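Groltholm Visitors Forum > Open Days and Demonstrations > Bedroom tidying demonstration, Plondale building

groltholm_outreach
Posted 12/23/20

The Outreach Office thanks all those who attended the bedroom tidying demonstration in the Plondale building. Attendance over the afternoon was over 70, which required the office to run an additional session. Visitors who were placed on the waiting list and could not be admitted will receive priority at the next open day.

Members are invited to use this thread for comments and for questions that were not reached during the discussion period. Remarks concerning parking and registration should be directed to the general thread.

The program for each session was as follows. Nahom Araya of the Home Tasks Group gave a short introduction to the Tipoki project. The robot then worked with bed linen and with items in a woven basket beside the bed. Each session lasted 18 minutes, followed by discussion. Visitors remained behind the line marked at the door of the model bedroom throughout.

rwhitcomb_ot
Reply

I attended the first session on behalf of the occupational therapy program at our college and wish to record my appreciation. The introduction was clear, and the speaker did not hurry past the difficult parts. Our students had read a good deal about robots in warehouses and very little about robots next to a bed.

I do have one reservation. The printed program used the phrase "assists with daily living." In our field that phrase has a settled meaning, and it includes the person. No person was in the bed or was being helped at any point in the session I saw. "Household tidying" would have been accurate. I would ask the office to consider the wording before the program is printed again.

halvorsen.m
Reply

I would respectfully disagree with the previous member. Changing linen and collecting laundry appear on the care plans we use at our facility, and the staff hours they take are recorded under daily living support. A family reading the program would have understood it.

My own concern is with pace. I watched the hand close on one fold of the cover, release it, and close on it again before the robot moved on. Our staff would have finished the whole bed in that time. I do not say this to dismiss the work, but the introduction made no mention of speed, and it should have.

groltholm_outreach
Reply

Both comments on the program have been passed to the Home Tasks Group. The word "assists" was chosen by this office and not by the researchers, and it will be reviewed.

With regard to pace, the robot was run at a reduced speed for all public sessions. This was stated on the safety notice at the door. The office accepts that a notice at the door is easily missed and will ask that it be said aloud in the future.

plondale_lab_desk
Reply

Several visitors wrote to ask what the work looks like from closer than the marked line. The following are from the demonstration. 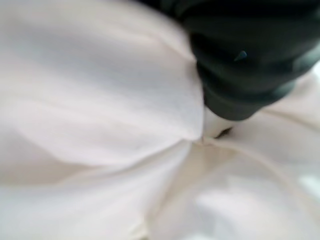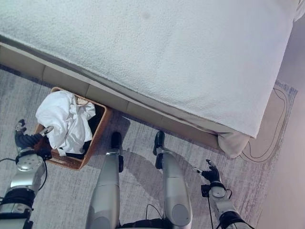 The basket beside the bed, with the robot's hands open on either side of its legs.

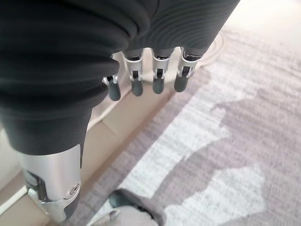
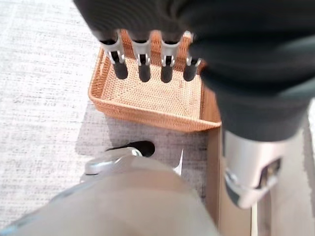
Was the robot acting by itself during the public sessions, or was a member of staff controlling it?

A trained operator controlled the robot throughout every public session. The operator sat in the adjoining room, and a second member of staff stood by the stop button. The Tipoki project is also studying how the robot might carry out parts of the same tasks without an operator, but none of that work was included in the open day.

dkessler_facilities
Reply

I am grateful to the lab desk for setting that out. I must say that I left the building with the opposite impression, and so did the colleague who came with me. The operator was not visible from where we stood. The introduction referred to the robot "deciding where to take hold of the sheet." A reasonable listener would take that to mean that the machine was deciding.

I believe this is a more serious matter than the wording of the program. Our housing authority sends people to events of this kind in order to advise on spending. If a visitor reports that such a machine can tidy a bedroom unaided, that report may be read by people who were not present and have no means of checking it.

naraya_htg
Reply

This is Nahom Araya, from the Home Tasks Group. I gave the introduction at all of the sessions and take responsibility for that sentence. I was describing the aim of the project and moved from the aim to the demonstration without marking the change. I mentioned the operator in the later sessions after a visitor asked. I should have done so from the beginning.

At the next open day a screen will be placed by the door so that visitors can watch the operator at work. I would also be glad to send a written statement to the housing authority if Mr. Kessler would find it useful.

dkessler_facilities
Reply

A written statement would be useful. I will send the address by private message. Thank you for the direct reply.

halvorsen.m
Reply

I was in one of the later sessions and did hear the operator mentioned, so our accounts need not conflict. I would add that an operator is not a defect. If a trained person in another room could attend to linen in several bedrooms over the course of a night, our facility would be interested in hearing more, and sooner than we would be interested in a machine left to itself.

rwhitcomb_ot
Reply

I cannot share that view without knowing what the operator can see. A camera in a resident's bedroom at night is a question of consent before it is a question of staffing. Has the group sought advice on this?

naraya_htg
Reply

The group has not placed the equipment in any occupied home, and it may not do so under its present approval. Advice on consent was requested in November from the center's ethics office and is still awaited. I would prefer not to anticipate what it will say.

tb_millrace
Reply

I have a smaller question. The hands seemed to me quite large for bed linen, and I wondered how well they cope with thin material as compared with a towel. Were they made at the center or purchased?

plondale_lab_desk
Reply

The hands were obtained through Miteck, which also supplies the replacement fingertips. Thin sheets are harder than towels in our experience, particularly where a sheet lies flat and offers nothing to take hold of. The operators usually look for an existing fold or an edge. A summary of grasping trials with both kinds of material is kept at the lab desk and may be read there on request. It cannot be sent by mail at present.

tb_millrace
Reply

Thank you. I will call at the desk when the building reopens.

rwhitcomb_ot
Reply

May I ask whether student groups can be accommodated outside the open days? We would bring 4 students and 2 members of faculty. I would want them to speak with an operator, if one is willing.

groltholm_outreach
Reply

Group visits may be requested by writing to this office with the name of the institution and a preferred week. Groups of the size described can be received in the model bedroom without a separate safety briefing, although closed shoes are required. The request to meet an operator should be included in the letter, as it depends on the lab schedule.

The thread will remain open for further comments. Questions concerning the ethics review should be addressed to the Home Tasks Group directly.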